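El sello cae torcido y ella no lo corrige. «Si quisiera que todos quedaran rectos, imprimiría», dice, y da por cerrado el asunto. Lleva 13 años sellando papeles en Clolthorpe - recibos, fajas de libros, alguna invitación de boda de la que prefiere no hablar - y ha desarrollado opiniones muy firmes sobre cosas en las que el resto de la humanidad no ha pensado nunca.

La mesa, por ejemplo. La quiere blanca y casi vacía. «Una mesa llena te distrae, y yo me distraigo con una goma de borrar». El tampón va siempre a mano y el papel, plano. Le pregunto si no es un poco severo. «Es un viernes por la tarde», responde, como si eso contestara algo.
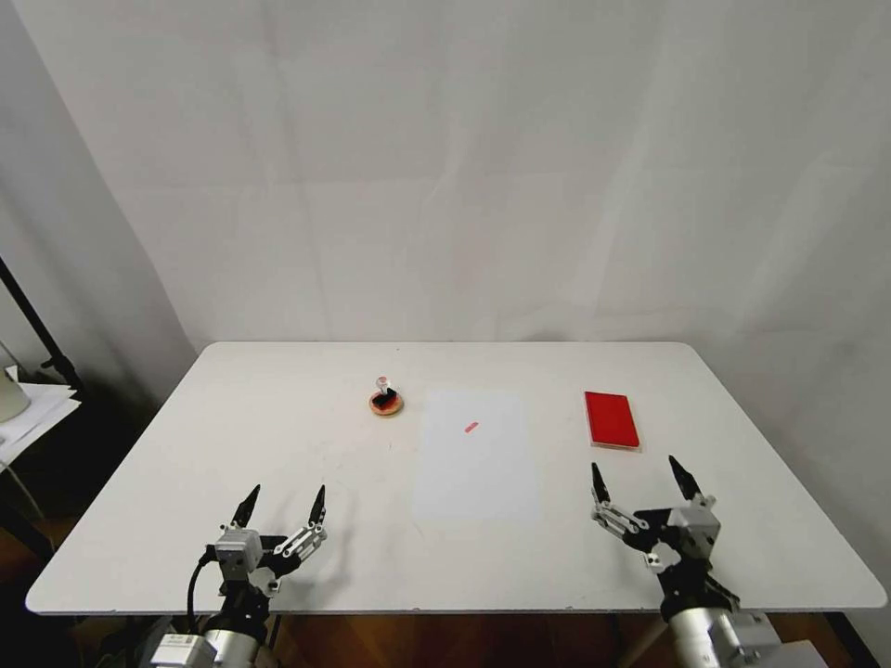
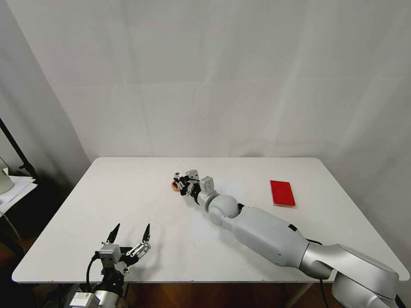 Zemero, n.º 5, página 2

De la tinta roja habla con más cariño que de sus parientes. La negra le parece «de notaría» y la azul, «de alguien que pide perdón». Compró su primer tampón en Pavcombe, en una papelería que cerró poco después, y durante un tiempo se sintió responsable.

El mayor encargo fue para McKinnon: 1.000 hojas, una marca pequeña en cada una. ¿No se aburrió? «Muchísimo. Hacia la mitad empecé a cogerle manía al papel». Entregó el trabajo a tiempo, con una hoja sellada del revés que el cliente enmarcó, o eso le dijeron.

Sobre la técnica es parca. Se apoya, se aprieta, se levanta. Golpear le parece cosa de las películas - «ahí sellan los pasaportes como si mataran moscas» - y los balanceos los deja para quien tenga paciencia de limpiar los bordes. Cuando le pido que me enseñe a hacerlo, me acerca un folio usado. El nuevo, por lo visto, hay que ganárselo.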